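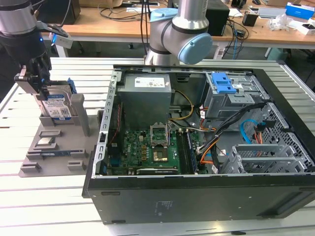
Home Posts Notes Archive About

Segment-level relabeling, second attempt

The September numbers are in, so I can write up what changed in the PC disassembly policy and how much of it I believe.

The task covers taking parts out of a desktop tower and putting each one into its place on a fixture tray: drive, memory, processor. The drive stands on edge in its slot, and the processor goes into a small holder. Two arms, one policy. The baseline was plain behavior cloning on 3,000 teleoperated segments, most of them collected by Yuzuki Kubo and Shota Wada.

Our first attempt at relabeling scored whole episodes. It did very little. An episode with a clean drive placement and a messy memory pull got one middling score, and the policy learned from both parts equally. In the second attempt we cut each episode at gripper open and close events, then scored the pieces separately. Segments in the bottom group were kept for the visual encoder but masked out of the action loss.

Evaluation was 200 trials per policy, with the tower position shifted a little between trials. Failures on the drive placement went from 45 to 28. Memory placement improved by less than I would bet on. The processor step did not move at all — I suspect the label noise there is mine, as I scored most of those segments late in the evening.

Two caveats. Kaede Maruyama pointed out that the event cuts sometimes land mid-regrasp, so a good recovery gets split into a bad half and a good half. And every trial used the same tower model. The Matar branch of the code has a fix for the first problem, merging cuts that fall too close together, but it has not been trained end to end yet.

Next is a rerun with the merged cuts and a second person scoring the processor segments. Ismael Dantas has agreed to do the scoring. I'll post the per-step table when both are finished.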